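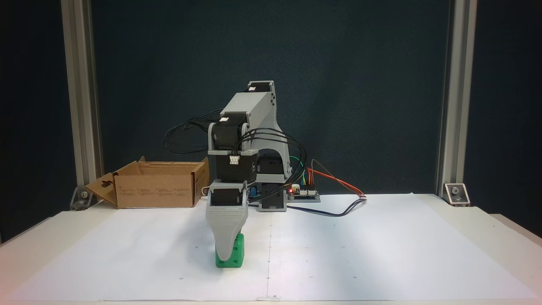 El brazo de escritorio sobre el cubo verde, encima del papel de puntos.

Llevaba meses con la calculadora en la mano antes de decidirme. Si estás pensando en comprar un brazo robótico pequeño para un taller, un aula o simplemente para ese rincón de la mesa que tu pareja todavía no ha reclamado, te cuento cómo me ha ido con el kit Plillska, qué me costó de verdad y en qué me equivoqué al hacer el presupuesto (spoiler: en los cables, siempre son los cables).

Lo compré en Londoño, una tienda en línea de componentes que ya conocía de otros pedidos. El kit sale por 196 euros sin las piezas impresas. Te mandan los motores, la tornillería, la electrónica y unos planos bastante decentes, y tú te imprimes lo demás en gris, en rosa o en lo que te dé la gana. Yo tiré de gris claro porque era lo que tenía en la estantería y las capas se notan bastante, sobre todo en la pinza, pero a mí eso me gusta, qué quieres que te diga. También venden las piezas ya impresas, y si no tienes impresora en casa yo ni me lo pensaba: comprarse una máquina solo para esto no tiene ningún sentido.

Ahora, lo del presupuesto. En mi hoja de cálculo había una línea que ponía «varios» y ahí metí 48 euros, tan contento. Pues se me fueron enteros en una fuente de alimentación decente y en cables puente de colores, y todavía me faltaban los perfiles de aluminio, las escuadras para sujetarlos a la mesa y un fondo oscuro para que las grabaciones salieran limpias. Nada de eso viene en el kit y nada de eso aparece en la página del fabricante. Mi consejo es que cuentes el puesto completo desde el principio: brazo, mesa, estructura, luz y fondo. El brazo es lo más vistoso de la compra, pero el resto suma una barbaridad.

Para que te hagas una idea, antes estuve mirando el Bolwood, que viene montado y calibrado y cuesta 958 euros. Es otra liga, no voy a decir que no. Tiene mejor acabado, los cables van por dentro y la garantía parece seria. Lo tuve en el carrito dos semanas enteras. Pero para coger cubitos de un sitio y dejarlos en otro me parecía un despropósito, y además con ese dinero prefiero tener dos brazos de los baratos y un cajón lleno de repuestos.

El montaje me llevó 11 horas repartidas en varias tardes. Las instrucciones están bien hasta que llegas al codo, y a partir de ahí el dibujo enseña la pieza desde un ángulo imposible y te toca adivinar. La monté al revés, la desmonté, la volví a montar al revés — sí, dos veces — y al final escribí a Londoño y me contestaron el mismo día con una foto. Muy bien por ellos.

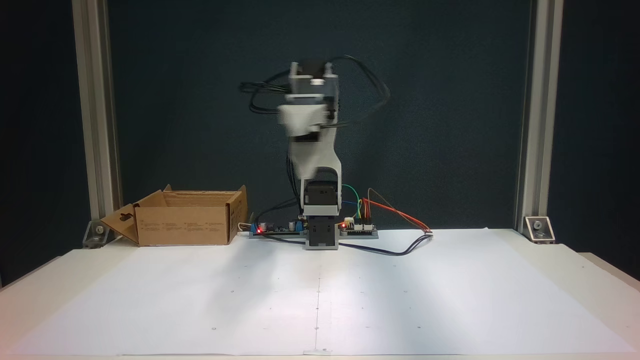
Lo que menos me convence es el cableado. Los cables salen de la parte de arriba haciendo unos bucles enormes, y cada vez que el brazo se mueve rápido voy con el alma en vilo por si se engancha alguno. Se arregla con bridas y paciencia, pero por este precio ya podrían incluir unas guías. Yo al final me he pedido un juego de clips Flelholm, que son baratísimos, y los apunto aquí porque tendrían que ir en tu lista desde el primer día y no como parche de última hora.

La electrónica va a la vista, detrás del brazo y junto a la base. Para aprender es comodísimo: ves los LED rojos, ves dónde pinchas cada cable y cambias lo que haga falta sin abrir nada. Para un aula con niños pequeños le pondría una tapa. Y si lo vas a tener en una mesa compartida, reserva bastante más espacio del que ocupa la base, que los cables se van hacia un lado y se comen media mesa ellos solitos.

Un truco que no cuesta casi nada: una hoja grande de papel blanco con puntitos marcados. Me sirve para colocar las cosas siempre en el mismo sitio y comparar unas pruebas con otras. El mío tiene un pliegue en el medio que me pone nervioso, así que compra el papel en rollo y no doblado.

¿Lo volvería a comprar? Sí, pero planificando mejor. Pediría un servo de repuesto en el mismo envío (los portes duelen más que el servo), imprimiría la pinza por duplicado y dejaría un colchón generoso en el presupuesto para los extras. Si lo compras para un centro y tienes que justificar cada factura, pide que te desglosen los repuestos aparte, que luego reclamar un tornillo suelto es un dolor de cabeza.

Le doy un cuatro de cinco. El punto que falta se lo quitan el dibujo del codo y los dichosos cables.

Publicado el 12/16/22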